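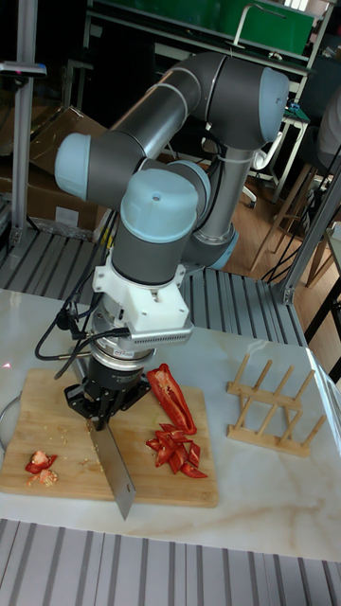 ## Section 7: Setting Up Your Zustell Bench Stone and Sharpening a Kitchen Knife

If you have come straight to this section without reading the ones before it, welcome, and don't feel bad, most people do. You'll want to glance back at Section 2 for the parts list, and especially for the drawing of the tray, which goes together one way only. Everything else you need is right here.

The steps below are for the Zustell bench stone, part number 3228, which has a coarse side (gray) and a fine side (cream). If you bought the stone secondhand and it's all one color, you have the older Rees stone. It sits in the same tray and works much the same way, but you'll skip the steps where we ask you to flip it over.

### Before you begin

Give yourself a quiet half hour the first time. Once you've done a few knives you'll be much quicker, but the first one always seems to involve a lot of getting up to find a towel. You will need:

- the tray, with both rubber end stops fitted
- the stone
- the small measuring cup from the box, or any cup marked in milliliters
- two old dish towels, one for under the tray and one for your hands
- a plain kitchen knife with a smooth edge

Please start with a knife you're fond of but wouldn't cry over. A paring knife is fiddly for a beginner, and a long slicer is worse. A middling chef's knife is lovely to learn on.

> **CAUTION:** Don't use this stone on bread knives or any other knife with teeth, and don't use it on ceramic blades. You'll spoil the knife and very likely chip the stone.

### Setting up the tray

1. Fold one dish towel in half, wet it, wring it out well, and lay it flat on the counter. A dry towel will slide, and so will a soaking one.
2. Set the tray on the towel with its pouring lip facing away from you.
3. Give the tray a firm push in each direction. If it creeps, refold the towel and try again before going any further.
4. Pour 200 ml of cool water into the tray.
5. Lower the stone into the water, gray side up, and leave it until the bubbles stop rising. This can take a good while with a brand-new stone, so go and put the kettle on.
6. Slide the end stops in until they touch the stone, then tighten the two knobs with your fingers. Please don't use pliers. The threads are softer than they look, and we've mailed out a great many replacement knobs over the years.

> **NOTE:** A new stone often leaves a little gray dust in the water. You can pour it off and refill the tray if it bothers you.

### Finding your angle

This is the part folks worry about most, and it really needn't keep you up at night. A steady angle matters a good deal more than a perfect one, and your hands will learn it sooner than your head does.

1. Clip the yellow Flarkinel guide onto the spine of the knife, near the middle of the blade.
2. Lay the edge on the stone, facing away from you, and lower the spine until the guide just touches.
3. Look at the gap under the spine for a moment and try to remember it. Lift the knife off and bring it back a few times, until it lands in the same place without much thinking.
4. Leave the guide on for your first several knives, or forever if you like. Khurram Usmani, who wrote the first version of this manual, still uses his.

If you are left-handed, hold everything the other way around and read "left" for "right" from here on. The tray doesn't mind a bit.

### Sharpening

1. Hold the handle in your right hand, with your thumb resting along the spine. Place two fingertips of your left hand flat on the blade, well back from the edge.
2. Starting at the heel, push the knife gently away from you along the stone, then draw it back. Press lightly, with the weight you'd use to wipe a plate.
3. Work your way along to the tip, a little at a time, lifting the handle slightly as you follow the curve.
4. Splash on more water whenever the surface starts to look dull. Leave the muddy paste where it is while you're working.
5. Stop and feel for the burr. Rest your thumb on the side of the blade and draw it outward, from the spine toward the edge and off. You're after a faint roughness, like the lip on a torn piece of foil, and it should run the whole length.
6. When you have a burr from heel to tip, turn the knife over and repeat on the other side.
7. Loosen the knobs, flip the stone to the cream side, tighten up again, and go through steps 1 to 6 once more with a lighter hand.

> **CAUTION:** Never run your thumb *along* the edge to test it. Always go across and off. Keep the guide clipped on while you test, and put the knife down flat before you answer the phone or the door.

If you've been at it for ages and there's still no burr, your angle is most likely a touch too low. Color the edge with a felt marker, take a few strokes, and look at where the ink has rubbed away. Ink left right at the very edge means you should raise the spine a hair.

### Cleaning up

1. Wash the knife in warm soapy water and dry it right away.
2. Rinse the stone under the tap, rubbing the paste off with your fingers. No soap on the stone, please.
3. Stand the stone on its long side to dry, somewhere airy and out of the sun. Overnight is usually enough, though in a damp kitchen it may want longer.
4. Empty the tray into the garden or a bucket, and wipe it out.

A stone put back in the box wet can grow a gray fuzz. Ezekiel Oyelaran on our repair bench recommends a stiff nailbrush and plain water for that, followed by a long dry on the rack.

### Trying the edge

Slice a ripe tomato on a wooden or soft plastic board, letting the knife fall through under little more than its own weight. Glass boards will undo your afternoon's work in a few cuts. If the blade skates on the skin, go back to the cream side for a few light strokes on each face and try again.

For flattening a worn stone with the Zarkon plate, turn to Section 8.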